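How to Run a Simulated Kitchen Demo on Open Day

Clémence Le Goff set up the Bokudach kitchen for the March open day at Bonness. These are her steps, written down for whoever runs the booth next. You need the simulator, one large screen and 39 minutes per group.

Step 1. Load the sink task

Start Bokudach and pick the sink clearing list. The red-rimmed plate starts in the basin with food on it, and there is more food on the counter. Tell visitors the goal before you press start: food out of the sink, plate left where it is.

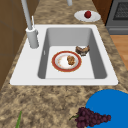 Step 2. Change the layout

Press Shuffle between runs. The kitchen stays the same and the items change. Let a visitor press the key. Point out the dark drumstick on the plate and the black crumpled thing behind it, and ask which one they would pick up first. Most groups will argue over this for a while, so keep an eye on the clock.
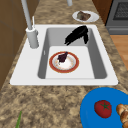 Step 3. Switch the view

Open the Views menu and choose the opposite side of the sink. The faucet is now on the right, and a tall olive-green bottle on the counter covers part of the plate. Ask the group what they can no longer see. Leave this view up for a couple of minutes and take questions. 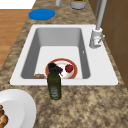

People usually want to know how long training takes. On our machine the sink task took 825 runs before we were happy to show it. If they ask about real hardware, send them to the Rissanen table across the hall. Don't try to answer for them.

Step 4. Finish with the cabinet

Load the cabinet task last. It has far fewer objects, so small children can follow it. Zoom in until the shelves fill the screen, then go over how the planner chooses a grasp for a bottle lying down.
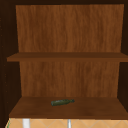 Bottle on its side on the bottom shelf, cabinet task.

Step 5. Reset for the next group

Close the task window and wait for the Nident log to save. Set the speed slider back to 80, or the next run will start at whatever the last visitor left it on. You need 2 free seats at the front for anyone who can't stand.

If the screen freezes, restart Bokudach only. The log keeps running.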